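Table things: trays, spoons and small cups
Gallery - 4 pictures
26 shares | 3 comments

We sold off our big dinner sets a while ago and have been slowly putting together a plainer set of things for serving one person at a time. A tray, a spoon, a cup. It came out of the lunches at Brideda, where people kept taking their food to a window seat or out to the step and wanted something flat to carry it on.

The trays are the part we use most. White, rectangular, with rounded corners and a low rim, so a spoon laid on one stays put when you walk with it. They get marked fairly quickly. Tea is the worst for it, and beetroot. A paste of bicarbonate left on for 20 minutes lifts most stains, and we have stopped worrying about the rest.

The spoons are a reddish brown with a shine to them and a long thin handle. We wash them by hand and dry them straight away. Two that went through the dishwasher in July came out dull and have been kept for the sugar jar. They are good with soup and porridge, less good with anything you have to cut.

The cups are stainless steel, short and straight-sided. They don't chip and they stack, but they are uncomfortable to hold with hot tea in them, so we pour water or cold milk and keep the mugs for everything else. Kelel had the same cups in a taller size and we may get a few.

Everything lives on one open shelf by the sink - trays on edge, cups upside down, spoons in a jar. We bought more than 100 pieces in the end, counting the spares, and most of them are in use every week. The pale table has been with us longer than any of it and has its own share of marks. 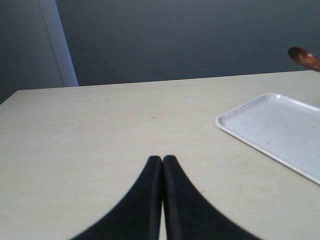
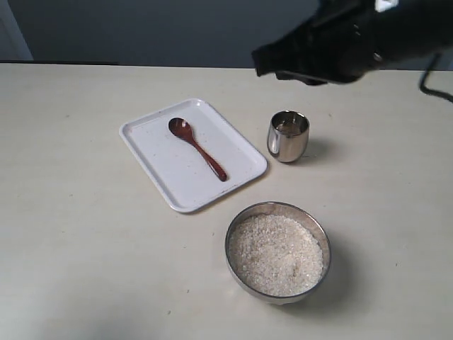
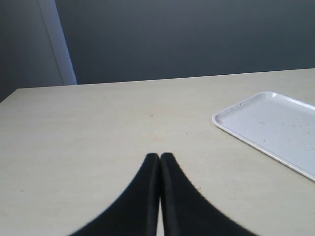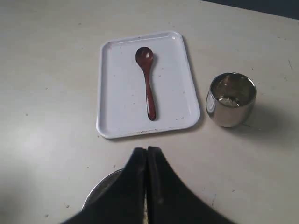
Last picture: spoon laid lengthways on the tray, steel cup to the right.

Comments (3)

marrowfat
We have trays very like these at work. The bicarbonate does shift tea, but try it with warm water and leave it longer.

Hilltop41
Is the cup big enough for a proper drink of water? It looks short to me.

tinpot
I'd want a fork as well. Nice spoon though - is the colour the same all the way down the handle?

Contact | © Nieto Table Things | Back to top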